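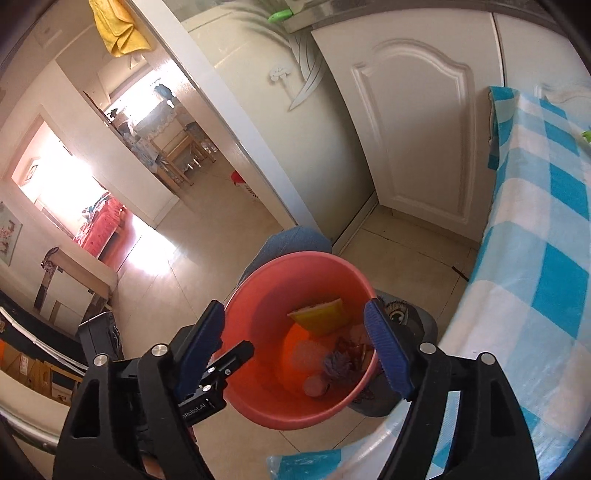 Hamish Buchanan keeps his cleaning things in a bucket on the kitchen floor, and he will tell you it's the best system he has ever had. He is 59, he has tidied other people's kitchens for a living since he sold his hardware store, and he talks about sponges the way some people talk about fishing.

"A sponge with a scrubbing side, and a scrubber with some fluff to it," he says. "Start there. You can add things later, and you will, but those two get you through most of a kitchen!"

We met on a Friday morning in Jullodbridge, where he runs a small kitchen-sorting service called Munro. It was his grandmother's name, and her kitchen is the one he still measures all the others against. She lived over a bakery and had one counter, one drawer that stuck, and a table that did everything else.

"The table was where the day happened," he says. "You rolled dough on it, you paid the bills on it, you dumped the shopping on it. Then at night it got wiped and the cloth went back on. I loved that cloth. I'd know the smell of it anywhere."

He is very much in favor of tablecloths, checkered ones most of all. A plain white cloth makes people nervous, he says, and a dark one shows every bit of flour. Checks forgive you. He has bought so many over the years that his sister once asked whether he was opening a restaurant.

Buchanan begins every job at the table, before he opens a single cabinet. Everything small and loose in the kitchen comes out and goes on the cloth: packets of snacks, paper sachets, bottles, the odd bit of netting that came home around something and never left. People are often surprised how much of it there is.

"Packets are sneaky," he says. "A jar, you know where a jar lives. A packet gets pushed behind the jar, and then you buy another packet. I had one lady with the same tea in five different spots, and she'd been drinking coffee for a year because she thought she was out."

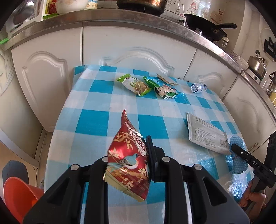 Once things are on the table he sorts by who is going to eat them and when. Chips and other snacks make one group. Anything that needs a pot makes another. Sachets with tiny print get read, with glasses on, and he is firm on this point. If the person who owns the kitchen can't say what a sachet is for, it gets a week on the counter to prove itself.

"I never throw a thing out on the first day," he says. "It's their kitchen. I'm a guest with a bucket."

The counter comes second. Buchanan doesn't mind a pot or a frying pan sitting out on the stove – he thinks a stove with a pan on it looks ready for business – and he would never ask anyone to put a kettle away. What he goes after are the little jars and bottles that drift toward the sink. He picks one corner for them and sticks to it.

Does he ever get asked to take down decorations? He laughs at that one.

"Oh, leave the stickers! Leave the cartoon bear, leave the flowers on the cabinet side. Somebody stood there and smoothed that down with a thumb. I've been in kitchens that cost more than my house and there wasn't one thing in them to smile at. Give me a bear on the tiles any day."

He feels the same about clips. He carries a bag of them from job to job and hands them out like candy. They close a packet, they keep a cloth from sliding, they hold the shopping list. He won't name a favorite brand, though he does admit to a soft spot for the old Wakel ones his store used to carry, which came 56 to a tub. He still has 2 tubs at home, unopened.

The store comes up a lot. It was called Prorkik, a word his business partner made up over lunch, and for years customers came in asking how to say it. Buchanan kept a notebook behind the register of things people couldn't find in their own homes, and by the time he sold up there were 952 entries. Can openers led by a mile. Scissors were second, and tape was close behind.

"That notebook was how I got the idea," he says. "Folks were coming in to buy a thing they already had. I thought, well, I could just go over there and help them look."

These days he works three or four mornings a week, with a break in February when he visits his sister. Most jobs take a morning. The bigger ones run past lunch, and then he gets fed, a part of the work he describes with real feeling. He remembers a lentil soup from last winter in such detail that I wrote down the recipe.

I asked what a person could do tonight, alone, in a kitchen that has gotten away from them. He thought about it for a while.

"Clear the table and put a cloth on it," he said. "Go get your bucket. Do one shelf, the one at eye level, and put some music on while you do it. Then make yourself something to eat and sit down at that table. You can do the next shelf tomorrow."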